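옷장 정리가 인생을 바꾼다는 말에 대하여

'수납 컨설팅'이라는 말을 처음 들었을 때 나는 돈을 받고 남의 옷을 버려 주는 일인 줄 알았다. 비슷한 이야기를 꺼내자 달리아 셉은 웃지도 않고 고개를 끄덕였다. "절반은 맞아요. 나머지 절반은 수납함을 팔아 주는 일이고요." 그는 정리업체 흐리니신에서 일하다 지난 12월에 그만두었다. 지금은 코나스데일의 작은 수선집에서 바짓단을 줄인다.

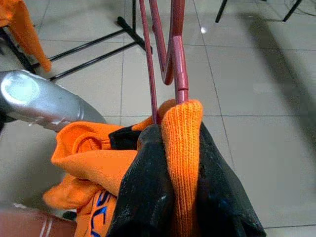
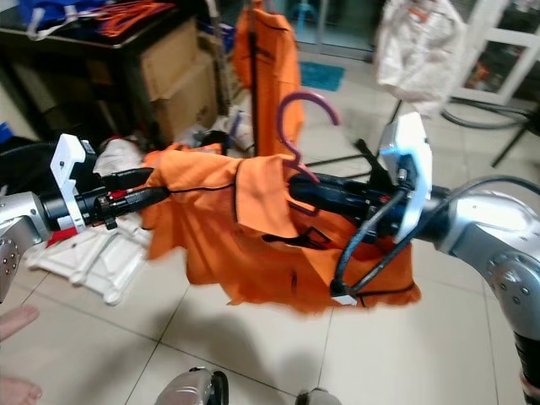 옷걸이에 걸린 주황색 옷.

술라스트리 하라합은 생각이 달라서, 옷을 줄이고 나니 아침에 덜 허둥대게 되었고 그것만으로도 낸 돈은 아깝지 않았다고 했다. 이 말을 전하자 셉은 잠시 창밖을 보았다. "그럴 수 있죠. 그런데 석 달 뒤에도 그런지는 아무도 안 물어봐요. 후기는 다 정리한 날 저녁에 쓰는 거니까요."

그가 다니던 회사에는 '40벌 원칙'이라는 것이 있었다. 계절을 통틀어 옷을 40벌만 남기라는 것이다. 왜 하필 40이냐고 물었더니 그도 입사 첫 주에 똑같은 질문을 했다고 한다. "교육 담당자가 연구 결과라고 했어요. 무슨 연구냐고 했더니 자료를 보내 주겠다고 하더군요. 아직 못 받았습니다."

양말을 세는지 안 세는지도 지점마다 달랐다. 어떤 지점은 외투를 뺐고, 어떤 지점은 운동복을 한 벌로 묶었다. 고객이 따지면 "본인의 기준을 찾아가는 과정"이라고 답하라는 지침이 있었다. 나는 이 대목에서 받아 적던 손을 멈추고 정말 그렇게 적혀 있었느냐고 되물었다. 셉은 정확한 문구까지는 장담하지 못하지만 뜻은 그랬다고 했다.

버린 옷은 어디로 갔을까. 고객에게는 '필요한 곳으로 간다'고 안내했다. 셉이 아는 것은 다투로우라는 수거업체의 트럭이 왔다는 데까지다. "그다음은 몰라요. 저도 몇 번 물어봤는데, 나중에는 묻는 사람이 이상해지는 분위기였어요." 다시 입을 만한 옷이 얼마나 되었느냐는 질문에도 그는 숫자를 대지 않았다. 세어 본 적이 없으니 지어내고 싶지 않다는 것이다. 이 업계 사람에게서 처음 들은 대답이었다.

수납용품 이야기가 나오자 목소리가 조금 커졌다. 회사는 부투톤이라는 상표의 상자를 권했는데, 옷을 줄이러 간 집에 상자가 늘어나는 일이 흔했다고 한다. 상자를 200개 넘게 들인 집도 있었다.

"옷은 줄었죠. 방은 더 좁아졌고요."

그렇다면 수선은 나은가. 나는 이쪽도 썩 믿지 않는 편이다. 고쳐 입으면 오래 입는다는 말은 듣기 좋지만, 내 옷장에는 고쳐 놓고 입지 않는 바지가 있다. 셉은 그런 손님이 많다고 순순히 인정했다. 맡기고 찾아가지 않는 옷을 14일까지 보관한다고 써 붙여 두었으나 지켜진 적은 없다. 버리지 못해서다. 가게 안쪽 선반에는 주인을 기다리는 옷이 쌓여 있고, 그중에는 7년 된 겨울 코트도 있다.

"제가 남의 옷은 그렇게 잘 버리게 했거든요."

그래도 하나쯤 권할 만한 방법이 있지 않으냐고 물었다. 그는 한참 뜸을 들이다가, 새 옷을 사기 전에 집에 있는 비슷한 옷을 꺼내 한 번 입어 보라고 했다. 효과가 있느냐고 하니 자기한테는 가끔 있고 남편한테는 전혀 없다고 한다.

녹음을 끄고 나서 나는 바짓단 줄이는 값을 물었다. 생각보다 비쌌다. 바지는 다음에 가져가기로 했다.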